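Handout 6: Sorting and tidying with small objects
Early Childhood Practice, evening section
Instructor: Fereshteh Rahimi

This week we move from free play to sorting play. Read the Viven chapter on classification before class and bring your observation sheet from the Sunday visit.

1. What counts as sorting

A child sorts when things are put together by a rule the child could repeat. The rule does not have to be ours. One child groups animals by color, another by which ones "live together." Write down the rule you think you see, then write what the child says about it. The two often differ.

2. Materials

Keep the setup small. One shallow bin, a plain tabletop and a few plastic animals are enough for a first session. A bin with low sides lets a seated child see the bottom without standing up. Start with it empty and the animals beside it — children read a full bin as something to dump out.
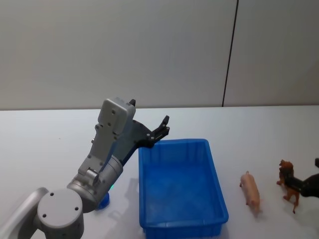
Reading time for this handout: 2 minutes

The blue bin has a thick lip and slightly flared walls, so small hands can grip it from any side. The toy pig stays out on the white table next to it until the child has had a chance to handle it. Pink on white is easy to find, which matters for children who lose track of a piece once they put it down.

3. Running the session

Say the name of the animal once, then wait. Do not point to the bin. If the child starts a story with the animals, let it run and sort afterward. Plan on 14 minutes, including tidying.

Tidying is part of the activity. Ask "Where does the pig go?" and accept a reasonable answer. Omprakash Nautiyal calls this the closing sort in the Pellen workbook, and we will use his term in class.

4. For next week

Write up one session in no more than 700 words. Describe what the child did first and save your interpretation for the last paragraph. Pairs who used the Kevar sheet should attach it.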